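Newsletter, Jun 24, 2025
Lota Makers' Room

The gear board, second version

Many of you asked after the spring meeting what happened to the gear board. The first version went around the room in April and came back with two broken pegs and a long list of remarks, and I am grateful for all of them, also for the less polite ones. Now the second version is ready to be used.

For the new members, a short explanation. The gear board is a flat board on which you put pegs and gears until they turn together. We use it at the beginning of the assembly course, before anybody is allowed to touch a real gearbox. It looks like a toy, and our younger members treat it as one. But I have seen grown people with good jobs spend a whole evening on it, because a gear that sits a little bit crooked will not turn, and it is not always easy to see which one is crooked.

The main complaint about the old board was the color. Everything was the same gray, the board and the parts, and under our lamps you had to search with your fingers. So now the board is white and the loose parts are blue. I wanted red at first, but the workshop in Grellness had blue material left from another order and gave us a good price. I think it was the better choice anyway.

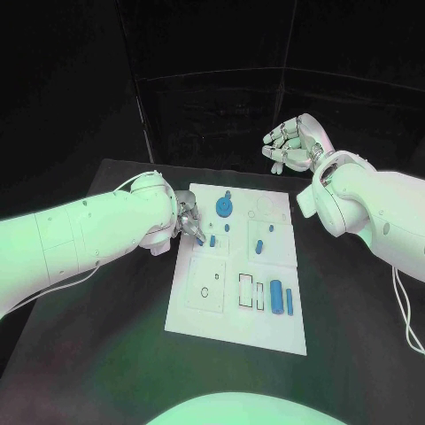

The second complaint was about the order of work. On the old board people put the gear first and then tried to push the peg through it from above, and this is how the pegs got broken. Please take the peg first. Hold it low, near the end that goes into the hole, and let it go down straight. If it does not want to go, take it out and begin again. Do not turn it with force. When the peg stands well, the gear goes over it with very little pressure.

A third point is where to put the board. It should lie on one of the dark tables, as on the light ones the edge of the board is hard to see and people lean on it with the elbow. It does not need to be parallel to the table. Turn it a little to your side if this is more comfortable for your wrist.

Several members asked if they may buy a board for home. Pawlak, who made the first one for us, does not make single pieces any more. Serkero can make them, but only if we order 5 or more together. If you are interested, please write your name on the list next to the door. I will not order before the list is full, and I cannot promise the price will stay the same over the summer.

One request at the end. After use, please put all loose parts back into the flat box and close the lid. The small parts like to roll under the radiator, and the radiator does not give them back easily. If you find a blue peg on the floor, also in some other room, it is ours, and you can leave it in the box or in my mail slot.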